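Mallmont auction, vet reports and X-rays
Forum: Breeding and Sales

paddock_gate
Has anyone managed to get the full X-rays for the Mallmont foal and young horse auction before bidding? I asked for two lots and got a one-page summary for each. The office says the full set goes to the buyer after the sale.

szalai_mare
Same with me last year. I bought a three-year-old by Zolla and the pictures came 8 days after I paid. My vet found a chip in the left hock that the summary called "no significance."

Tollerton
To be fair, for jumping it may not matter. Plenty of horses compete with a small chip.

szalai_mare
It matters when you try to sell. I had two buyers walk away. 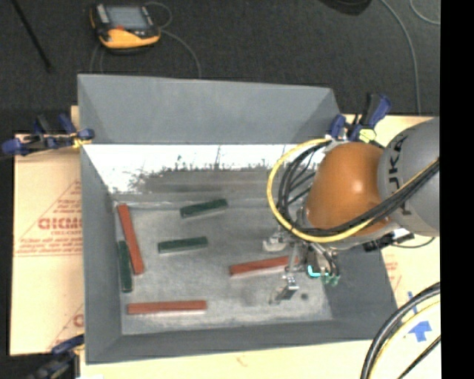

Mallmont, February
The sale office has sent this to registered bidders: "Full radiographs may be viewed on site by the bidder's own veterinarian, by appointment. Viewing fee 125 euros per lot. Requests go to Judit Dudás."

paddock_gate
So they can be seen, but you have to send a vet there. I live a six-hour drive away.

Tollerton
You can hire a local one. I used Lungile Pretorius for a colt two seasons ago and got a call back the same evening. If you're spending real money on a horse, the fee is small.

Simis_fan
I don't agree. There are 59 lots in the catalog and I have 4 on my list. That's 500 before I pay my own vet, and I may not buy any of them. Other sales put the files online for free with a password.

Tollerton
Then cut the list to two.

Simis_fan
Or they could email the files. They're already digital.

paddock_gate
I've written to ask if my vet can get a login. Will post what they say.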